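Review: Koller hand-held gripper pair
By Paraskevi Vasilakis
Friday, April 13, 2018
4 min read

Our student robotics club bought the Koller grippers to record demonstrations for the Taltelar challenge. The job is simple to describe. A student picks things up and puts them away by hand, the grippers record it, and the recordings are used to train an arm. We had been doing this with a joystick, and first-year members hated it.

Setup took one evening. The kit is two grippers, a chest harness, a charger and a thin manual. Mirsad Begović did the pairing and had both units talking to the laptop before the pizza came. The manual skips a step: you have to update the left unit before the right one, or the second update fails.

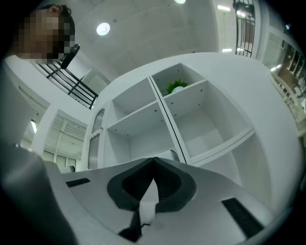 The pads are the part I would judge first. They are soft enough to hold a paper cup and they wipe clean with a damp cloth. Koller sells spares, but only as a full set for both hands, so one torn pad means paying for all of them. We have not torn one yet. The jaw spring is stiff on the first day and loosens up with use.

Wearing them is better than I expected. I had each member do a 10 minute session and write down what hurt. The most common answer was the thumb, followed by the shoulders. Aslı Duman has small hands and had to pull the straps to the last hole. A shorter strap should come in the box. 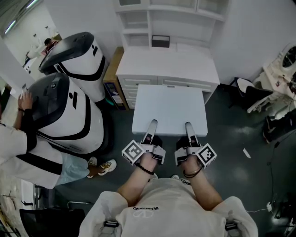

Tracking was good as long as people kept their wrists in a sensible position. Most lost recordings came from members turning a hand over and hiding the pattern from the tracking camera. The cubes are mounted on the outer side of each gripper, with a different pattern on the left and the right, so the software does not mix up the hands. We now have everyone start with both fingers on the near edge of the table. It gives each recording the same starting point and makes trimming much faster.

The software is the weak spot. Export is slow, file names cannot be changed in the program, and a full disk gives no warning. Rafail Bakalis wrote a script that renames and sorts everything, and I would not want to run a session without it. 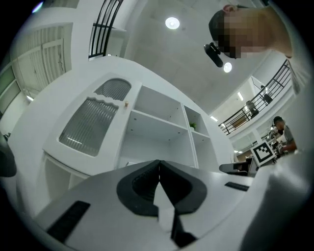

Space matters more than the sales page suggests. Two people can work at once if they agree on who stands where, and we keep the second station well away from the shelves. The gripper camera takes in a very wide view, from the cabinet doors up to the ceiling lights and the balcony railing, so anyone leaning over you ends up in the recording. Check what your members are comfortable with and blur faces before sharing files outside the club.

I would buy the pair again for a club that already has someone who can write scripts. A club without one should wait for the software update Koller has promised for July.

Contact: Novosley Student Robotics Club
© 2018 Novosley Student Robotics Club. All rights reserved.
Back to top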